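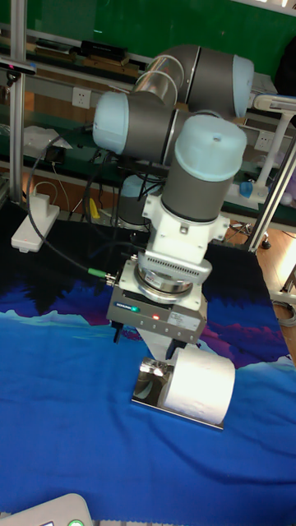

Shakuntala Tiwari wrote back after the first run-through that the talk spends too long on dye and gets to washing too late, and that people who come to a talk on caring for printed cotton mostly want to know about washing. So washing goes first now.

Opening. Say hello, thank Bohdana for the room. Ask who has ruined a tablecloth. Wait for hands.

Washing. Cold water, mild soap, inside out if it has a seam. New block prints lose color in the first few washes and that is normal. Wash them alone until the rinse runs clear. My indigo one took 11 rinses. Don't soak overnight - the loose dye settles back into the white parts.

Salt and vinegar. Someone will ask. Neither one sets the dye in a finished cloth. Keep this short, it turned into an argument last time.

Drying. Shade, flat or over a wide rail. Direct sun fades the blues and reds unevenly, and you see it along the fold. Pass around the two Rumino samples, the faded one second.

Stains. Turmeric, candle wax, red wine, in that order. For wax: scrape, brown paper, warm iron. Corey Waaka has a method with ice that he can explain from the floor if he's there. Two minutes at most.

Ironing. Reverse side, slightly damp. Skip the slide with the temperature chart, the type is too small.

Storage. Roll, don't fold. Acid-free tissue if the cloth is old. The Vesik tubes are fine but they only come in packs of 14, so mention sharing an order.

Dye history, if there's time. Madder, indigo, then the synthetics. Stop by 8:15 whatever happens.

Questions. Repeat each one into the microphone. Handouts are on the chair by the door, and Simin has the spare box.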